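Section 5. Preparing the block table for open day

This section is for the person who runs the block table when visitors come to the Pollutcombe workshop. It does not replace Section 3 (Power and emergency stop). Please read Section 3 first, also if you have used the arm before in normal lab work. An open day is different from normal work, as people stand close and talk to you while the arm is moving.

5.1 The day before

1. Check that the Alier controller has the demonstration program loaded. The name on the screen must be OPENDAY. If you see another name, load the program again from the Program menu.

2. Run the program one time with no blocks on the board. Watch the full cycle to the end and listen for any scraping noise.

3. Set the speed limit to 5 per cent for this first run. After it finishes well, change it to the demonstration speed in the Speed menu. The controller asks for the operator code before it accepts the change.

4. Put up the rope. Visitors stay 1000 mm from the edge of the blue work surface. Small children will lean over the rope, so measure from the work surface and not from the posts.

Note: The posts are kept in the Keken cupboard together with the spare fuses. Bring back all of them at the end of the day.

5.2 Setting out the board and blocks

5. Wipe the pegboard with a cloth that is only a little damp. Let it dry before you put the board down.

6. Lay the board with its bevelled edge toward the operator. Press lightly on each corner. If a corner rocks, look underneath for a screw or a wood chip.

7. Switch the arm to Hold before you place any block. The Hold lamp must be on for the whole time your hands are above the board.

Caution: Hold is not the same as power off. The arm keeps its position and it can push back if you lean on it. Keep your head and long hair out of the space under the tool.

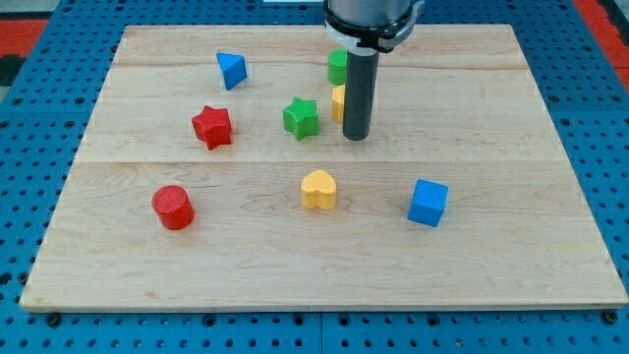

8. Scatter the blocks by hand, with space between them, and do not make straight rows. Visitors understand the task better when the start looks untidy, and the camera program has no need for order. Mix the colours and the shapes, so that a red star and a green star can both be on the board, and a yellow heart can lie near a blue cube. Leave one side of the board bare. The guest will often ask to have a block moved there, and it is a pity to say no.

9. Ask a colleague to stand where the visitors will stand and tell you which blocks are hidden behind the tool. One or two hidden blocks are acceptable — the arm moves away soon enough — but a young visitor will always choose the one that he cannot see.

5.3 Running the demonstration

10. Say your name and say that the arm will move. Wait until the group is quiet.

11. Invite one visitor to choose a block by colour and shape, for example "the red cylinder". Type the words exactly as they were said. The program accepts spelling mistakes, but it does not know the words "thing" or "that one".

12. Press Start and keep one hand beside the emergency stop until the arm is back at its rest position.

13. If the arm stops with message 374, it has touched something with more force than expected. Press Hold, move the nearest block away by the width of two fingers, then press Continue. When the message comes a second time, end the cycle and start again from step 7.

14. After each group, scatter the blocks again as in step 8. It takes less than one minute.

Note: Do not promise to visitors that the arm will choose correctly every time. When it touches the wrong block, tell them so and repeat the request. In our July open day the groups liked this part very much, and several asked questions they would not ask after a perfect run.

Caution: Visitors may not hold the control pad. This includes teachers, parents and guests of the management.

5.4 Closing

15. Send the arm to rest, switch off at the Prajapati power box and wait until the fan is silent.

16. Return all blocks to their tray. A block left on the board will be hit during the morning self-test.

17. Write the cycle number from the controller screen in the log book. At 3000 cycles the tool mounting must be inspected before the next use — see Section 8.

Questions about this section go to Maham Dogar, in the workshop office.

Section last changed: 27 February 2025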